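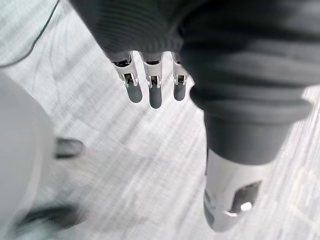

Page last changed: April, 4:10 p.m.

Textile Services Support Desk
Ticket: Knitwear losing length after wash, Sevis washer, lower laundry room
Status: Closed, with follow-up
Priority: Normal
Opened by: Wilma Groen, Wardrobe and Linen
Assigned to: Heather MacKinnon, Equipment Support

Reported problem

Wardrobe and Linen reports that ribbed knit garments from the Pradance range are coming back from the lower laundry room shorter in the sleeve and body than when they were sent down. Woven items in the same deliveries are unaffected. The garments are washed on the Delicates program at 30 degrees Celsius and dried flat on the racks. The tumble dryer is not used for knits. The department has 80 garments of this type in service and has asked that no further pieces be washed until the cause is known.

The requester states that the care labels have been followed and that the same program was used without complaint before the washer was serviced.

Initial response

Support acknowledged the ticket and placed a hold on knit loads in the lower laundry room. Staff were directed to the upper laundry room for urgent items. The requester was asked to provide the washing log, one unwashed garment and the detergent container currently in use.

Step 1. Detergent and dosing

The detergent in use is Zustine liquid for fine fabrics. The container was within its use period and the dosing cup matched the product. The dosing pump was run by hand and delivered the set amount. The washing log showed one load in which the powder for bed linen had been entered instead, but garments from that load were no shorter than the rest. Detergent was ruled out.

Step 2. Mechanical action

The Delicates program was run empty and observed from start to finish. Drum speed during the wash phase was correct. The final spin was also correct for the program. Door seal, drain and filter were checked and found clean. A small amount of lint was removed from the filter housing.

Step 3. Water temperature

A probe was placed in the drum and the program was run again without a load. The control panel showed 30 degrees throughout. The probe showed a considerably higher reading toward the end of the wash phase, followed by a sharp drop when cold rinse water entered. The test was repeated with the same result.

The heating element was switching off late. The panel takes its reading from the machine's own sensor, so the display gave no sign of a fault.

Step 4. Sensor

The rear cover was removed. The temperature sensor was seated loosely in its sleeve and was not in proper contact with the tub. The service record shows that the sensor had been taken out and refitted during the last maintenance visit by De Smet. The retaining clip was present but had not been pressed home. 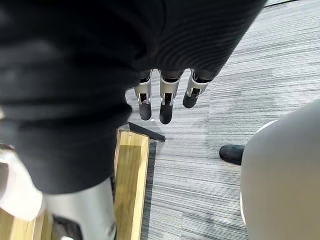
Black ribbed knit fabric, lower edge.

Corrective action

The sensor was reseated and the clip secured. The program was run again with the probe in place, and the two readings agreed to within 2 degrees for the full wash phase. A test load of withdrawn knitwear was then washed and dried flat. The pieces were measured along the sleeve seam and the center back before and after, and no loss of length was recorded.

De Smet was informed in writing and has confirmed that the sensor clip will be added to its checklist for this model.

Comment from requester, 9:30 a.m.

Thank you for the update. Please advise whether the garments already affected can be restored. Several are fitted pieces and the change at the cuff is noticeable when worn. We would also like to know whether the cost of replacement will be charged to our department. W. Groen

Reply from support, 11:15 a.m.

Garments with slight loss of length may be soaked in cool water with a small amount of Zustine, pressed between towels and laid flat to the original measurements. They should not be wrung or hung while wet. Ribbed cuffs should be eased along the length of the rib and should not be pulled across it. Garments in which the surface has become thick or matted cannot be recovered by this method and should be set aside with a note of the size.

The question of cost has been passed to Purchasing, which will reply to the department directly. Please keep all withdrawn garments until that reply has been received. H. MacKinnon

Instructions until further notice

Knit loads may resume in the lower laundry room. Each load is limited to 5 garments. The operator must enter the probe reading in the washing log next to the panel reading. If the readings differ by more than 2 degrees, stop the program, drain the machine and contact the support desk.

Follow-up items

Probe check of the upper laundry room washer: open, Equipment Support
List of garments beyond recovery, by size: open, Wardrobe and Linen
Reply on replacement cost: open, Purchasing
Updated checklist from De Smet: received and filed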